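About Ferora

Ferora tests robot handling software for firms that pack, sort and return small goods. We do not build arms and we do not sell them. Customers send us a task, a parts list and a limit on cycle time, and we report how a given control program copes with it. The work is split between a simulation group and a hardware group, which share one set of task files.

The company began as the test section of Movura and became separate when outside requests took up most of its hours. It still uses the Movura task format, with a few added fields for grip width, approach angle and release height. Files written for the older version will load without changes.

What we test

Most requests concern picking from a cluttered surface. An object has to be found, gripped and lifted without disturbing whatever stands next to it. Simple blocks are used for setting up. After that we move to shapes with handles, curves or thin ends, where the choice of grip point matters more. Our current library, Pratus, holds 78 objects in five groups, and each object has a stated mass, friction value and permitted grip width. Customers may add their own models if the mesh is closed and the scale is given in metres.

Every task is run in simulation first. Starting positions, lighting and surface textures are varied between runs, and the results are logged with the seed so that any run can be repeated. A program that passes is then moved to the hardware cell, where the same scoring applies.

Open day

We hold an open day each September at the Ait Brahim building. It is meant for engineers, teachers and students who want to see test work in progress, and the demonstrations use current task files. The main session is a desk-clearing task in simulation, run on a large screen with the joint values and gripper force plotted beside it. 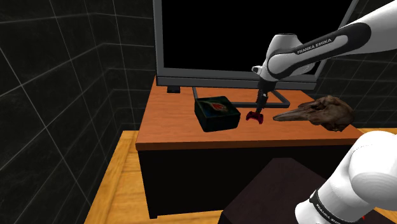 The session lasts around 40 minutes, including questions. The operator loads the task, starts the program and stops it at set points to explain the approach, the closing of the fingers and the lift. Failed grips are kept in and replayed at reduced speed. Visitors may then ask for a change of starting position and see the same program run again.

The hardware cell is open in the afternoon in groups of seven. Closed shoes are required, and bags must be left at the front desk. Filming is allowed in the simulation room only, as customer parts may be present in the cell. The first group goes in at 3 pm.

Schools and colleges

Teachers can request a shorter visit outside the open day. It covers coordinate frames, joint limits and basic scoring, and assumes no programming. A printed worksheet is supplied. Please state the age of the group and any access needs when writing to the Ferora office.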